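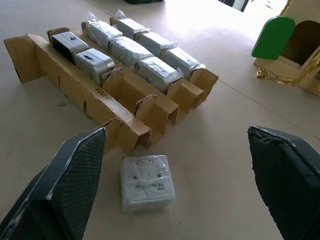 Sabina Sikder objected, on reading our draft, that people do not ignore the small print on a box so much as resent it, and that a survey which fails to separate the two will mostly measure politeness. We have kept her objection in mind, and in the coding scheme.

Figure 2. Small white box in clear plastic wrap. The CE mark is near the upper-left corner of the top face; the product name takes up rather more room.

4.2 Recall of certification marks

Shoppers in Pirnau and Castellanos (1,711 in all) handled a packaged item for as long as they liked and were then asked to draw any mark they remembered. Most drew the brand name. A fair number drew a recycling triangle, including on boxes that had none, and one drew a fish.

Placement did less than we had hoped. Marks printed near a corner, as in Figure 2, were recalled no better than marks on the underside – a result that will please designers, who have been putting them there for years. Type size helped a little. Clear wrap made no difference we could detect, although several shoppers blamed it.

Confidence was another matter. Of the 100 shoppers most certain of their drawings, 50 had drawn a mark that appears on no product sold in either town. We return to them in Section 5, with some affection.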